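今天去 Zoveck 的开放日了!趁回程车上还有电,慢慢发,想到哪写到哪。

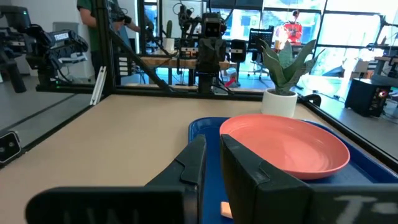

Clem Dunstan
@clemdunstan · 食堂设备采购,业余写点自动化见闻

1/
先说为什么去。我们单位食堂的收盘台一直是老大难,中午十二点半那一阵,托盘摞得比人还高。上个月供应商 Prendergast 的销售跟我说,Zoveck 要办开放日,有一场专门讲餐具收拾的演示,我立刻就报名了(报名表填了三遍才提交成功,这个网站真的要修一修)。

2/
地方不大好找,导航把我带到了后门的卸货口,在那儿绕了一大圈。进去以后倒是很舒服,一整排大窗户,亮得晃眼。我本来以为会是那种黑乎乎的车间,结果桌边还摆着一盆虎尾兰,白盆,长得挺精神,比我办公室那盆强多了。

3/
演示台就是一张浅色桌面,四周搭着黑色铝型材。桌上一个蓝色托盘,一个珊瑚粉的塑料圆盘放在托盘里。跟我们食堂的蓝托盘颜色几乎一样,我一看就觉得亲切哈哈哈。

4/
任务听起来特别简单:把盘子从托盘里拿出来,放到旁边,再把托盘里剩下的小东西清走。我当时心想,就这?后来听完讲解才知道,浅盘子是真的难夹。盘沿就翘起来那么一点点,夹爪角度偏一点就打滑,或者干脆把整个托盘推着走。

5/
夹爪是黑色的两片,宽宽厚厚的,像两块斜着的鳍。我问能不能换成吸盘,讲解的工程师说试过,干净的盘子没问题,沾了油汤的就不行了。这个我信,我们那儿的盘子收回来是什么样子,大家心里有数……

6/
我看的那一场是上午的第2轮。第一次抓,夹爪碰到盘沿,停了一下,退回去,换了个角度再来,第二次才拿起来。旁边有人小声叹气,我反而觉得这一下挺值钱的。会退回去重来的机器,我敢放在食堂里;一路硬推到底的那种,我是真不敢。

7/
然后是大家最关心的速度。他们自己报的数是收一个盘子30秒。我们洗碗间的大姐收一个盘子,我估计连眨眼的工夫都用不了。工程师也没有硬撑,说现阶段先求稳,速度放到后面再调。态度我是喜欢的,但是报告里我还是得照实写30秒,老板看了肯定要皱眉头。

8/
有位网友刚才私信问我,是不是整套都由他们自己做的。不是哈,边上那条大机械臂上就印着 TROSSEN。现场黑色的机械臂不止一条,除了桌边的,后面还有从上面吊下来的,另外还有一台立柱式的,方方的头上两个小镜头,正对着桌子这边。我站在它对面喝咖啡的时候一直觉得它在看我(心理作用,心理作用)。

9/
软件部分叫 Jomotow,他们花了不少时间讲这个,我老实交代,后半段没太跟上。大意是人先带着做很多遍,系统从这些示范里学,换一种盘子的时候不用从头写程序。我追问了一句:那换成我们那种三格的餐盘呢?回答是"要重新采一批示范"。多少算一批?"看情况。"好吧。

10/
提问环节我排在第9个,前面有位做医院配餐的同行问得特别好:如果托盘里混了一张餐巾纸、一个橘子皮,怎么办?现场这个托盘里确实也放了个橘粉色的小块,算是模拟杂物吧,可是跟真正的剩饭剩菜比,还是太客气了。工程师说软的、湿的东西排在下一阶段。

11/
我自己问的是清洗。夹爪天天碰油,能不能拆下来丢进洗碗机?回答是手指部分能拆,拆下来手洗。能拆就已经超出我的预期了,上次在 Dakonholm 看的那套,换个夹爪要叫厂家上门,报价单我到现在还留着当反面教材。

12/
茶歇的点心意外地好吃,有一种芝麻的小饼干我拿了两回。跟那位医院的同行聊了半天,她们的情况比我们还复杂,每层病房的托盘都不一样大。互相留了联系方式,说好谁先试用谁就给对方当参谋。

13/
有人问会不会抢洗碗间阿姨们的饭碗。我们那边的实际情况是一直招不到人,中午那一阵我自己都去顶过班,腰疼了两天。要是机器能把清托盘这一步接过去,剩下的人站到出口那边分拣,能轻松不少。当然,得等它比现在快很多才谈得上。

14/
价格没有公开报,只说可以按试点来谈。我留了名片,也要了一份接口尺寸表,回去先量一量我们收盘台的高度,记得当年安装的时候好像比标准的矮一截,不知道会不会碰到边框。

15/
想去看的朋友:他们说十二月还有一场,换成带汤碗的演示。我应该会再去,打算背几个我们自己的三格餐盘过去,看他们肯不肯当场试。到时候接着在这条下面更新。

16/
补一条,好几个人问停车:正门没有车位,从卸货口那边进,跟门卫说是来开放日的就行。我到站了,评论晚上再回!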